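Search tickets, people, tags

Ticket 3005
Close rule firing late in sim, wrist view
Opened by: Shobha Shenoy
Assigned: Halldóra Holst
Project: Omthorpe

Shobha, 9:40 am
Hi all! So I'm working through the Omthorpe pick runs and I keep bumping into our own rulebook. Rule 27 says the gripper must not get a close command unless the target sits between the fingers in the wrist view. Fine, love it, I voted for it. But the checker is passing episodes where the block is way off to one side, and the log says "aligned" anyway. I've got a batch of 954 episodes from the Avram config and I don't trust the labels on any of them right now.

What I tried before bugging you:
- restarted the sim and reloaded the Avram config (same thing)
- swapped the block color in case the mask was picking up the table (same thing)
- ran the checker by itself on saved frames, and it still says aligned

Halldóra, 10:15 am
Which checker build are you on? There was a change in January to how the rule gets read, and I remember grumbling about it at the time. Old builds only ask whether the target is in view at all. That was okay when the rule said "visible," but we rewrote it to say "between the fingers" and I'm not sure the code ever caught up.

Shobha, 10:32 am
Skorix checker, build 2. I just pulled whatever the setup page told me to pull, so if that's the old one then the setup page needs some love too!

Halldóra, 11:05 am
Yep, that's the old one. I went and read it (with coffee, it needed coffee) and it takes any target pixels in the wrist view as a yes. It never looks at where the fingers are. So a block hanging off the side gets the same "aligned" as a block dead center. Can you send me a frame you'd fail by eye? I want one in the test folder before I touch anything.

Shobha, 11:20 am
Sure thing. I'd fail this one in a heartbeat, and build 2 waves it right through:

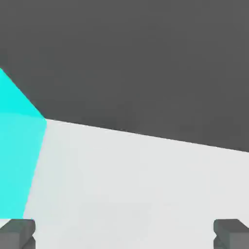
Attached by Shobha: wrist view, gripper open, cyan block off to the left of the gap. Should be HOLD under rule 27.

Halldóra, 11:48 am
Perfect, that's a clear fail. I've added it as a test. The new check uses the space between the inner edges of the fingers, and the whole target has to be inside it. If part of the target is outside the view, it's an automatic hold, even if the rest looks good. I know that'll annoy the Lestico folks, who like to close early, but the rule is the rule until we rewrite it.

Shobha, 1:25 pm
Ran your branch on the saved frames and mine comes back HOLD now, yay! I'm rerunning the full batch and I've marked the old labels "do not use" so they don't wander into a report. Can we also put the build number in the episode log? I lost half a morning to not knowing which one I had.

Halldóra, 1:40 pm
Yes to the build number, I'll add it to this branch. I'm fixing the setup page too. Leaving the ticket open until your rerun is done, so ping me when you've got the new labels.

Status: waiting on rerun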